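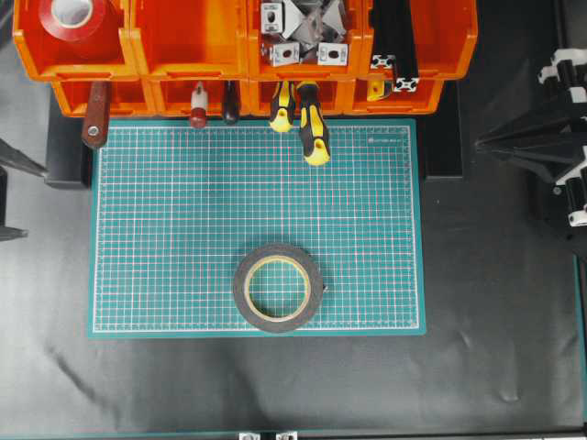
Fig. 3. The tape station at Timach: mat, roll of double-sided tape, bins behind.

Unit 6: Recording demonstrations by remote control
Notes by Wubit Moges

Last unit we pushed the arm about by hand and learned that your elbow gets into everything. This time you stay out of the way and drive it from the leader arm. The task is called Ambaye in the log: pick up the tape and put it back in a bin.

It sounds insultingly easy. Try it. You have no feeling in your fingertips, and the roll is black, much like the bench around the mat. Last July's group made 806 recordings and kept 230. The rest were mostly people changing their minds in mid-air.

A policy trained on your recordings will copy your hesitation as faithfully as your skill. If you hover over the roll for a while wondering about lunch, the robot will learn to hover. It won't get the lunch.

Before you record

Set the roll down flat on the mat, in a different spot each time. Leave the brackets in their bin. Decide which bin you are aiming for and type it into the Clamel prompt before you touch the controls.

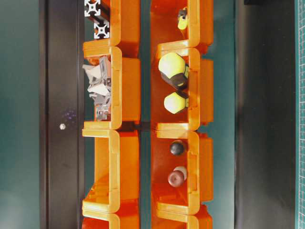
A full bin and an empty one are different targets, whatever the label in the log says. An empty bin forgives a clumsy drop. Metal brackets don't, and a roll balanced on top of them counts as a failure, even if it looks rather elegant up there.

Move at one steady pace. If you fumble the grasp, go back and grasp again – a clean recovery is worth keeping. If you fumble it twice, stop and discard.

For next time: read Abenezer Lencho's notes on Clultamum, sections 2 and 4, and bring six recordings you are willing to have played in front of everyone.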